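Grasp software, progress report for May
To: Godelieve Goossens, Salcedo program office
From: Anselmo Llorente, Kudard team
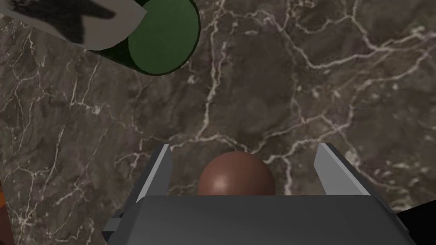
Short one this time, we're in the middle of the planner merge and I owe Xiaoyan a review by 4 pm.

Where we are. Simulation side is done as far as this milestone goes. The wrist view renderer now swaps the table surface on every reset – plain, wood, veined stone – and the perception net trains on all of it. Veined stone was the worst by a long way. Segmentation kept reading pale veins as object edges and the pose estimate jumped every time the wrist moved. Xiaoyan retrained with the new surfaces mixed in from the start instead of added at the end. Much steadier now. Brown sphere on brown marble used to be our standing joke, now it's a regression test.

Numbers. 2000 simulated episodes on the frozen build. 41 failed grasps. Iker went through every one of them by hand, log and replay. 14 were perception, mostly low contrast objects half hidden by the palm when the gripper is close in. The rest are planner or controller, and most of those are the same bug (see next).

The bug. Close-in approach. Once the target drops partly behind the gripper housing in the wrist view, the estimator still reports full confidence and the planner beleives it. Pose drifts, fingers close off center. Ridwan's fix is to hold the last good pose when the visible area falls under a threshold and finish the last bit of travel on that. Works on spheres. Cylinders lying on their side still a problem, they need the axis as well as the center and we lose the axis first. Not fixed. Should be in June.

Tooling. Replay viewer is in everyone's hands. Scrub, overlay the mask, dump one step to disk. Should of built it a year ago. Custcombe asked for a copy and I said yes, shout if that's a problem on your end.

Late or slipped:
Controller handoff to the Gonddale cell. Slipped by 3 weeks. Their firmware update changed the gripper width units and we found out the slow way. Ridwan has a patch, waiting on their sign off.
Documentation. Thin. Iker is on it after the merge.
Shadow randomization. Half in. Hard shadows on light panels still throw false masks, soft ones are OK.

Money. On plan. Compute is a bit over for the retraining, travel is under, it evens out. No request this period.

Need from you: a yes or no on moving the hardware trial to after the handoff. I'd move it. Running it on the old controller gets us a result we would have to throw away – and the cell time is booked against your budget line, not ours.

Next period: cylinder axis fix, finish shadows, merge the planner branch, first runs on the Gonddale cell if the patch goes through. Iker will send the failure table seperately, it's long.

Anselmo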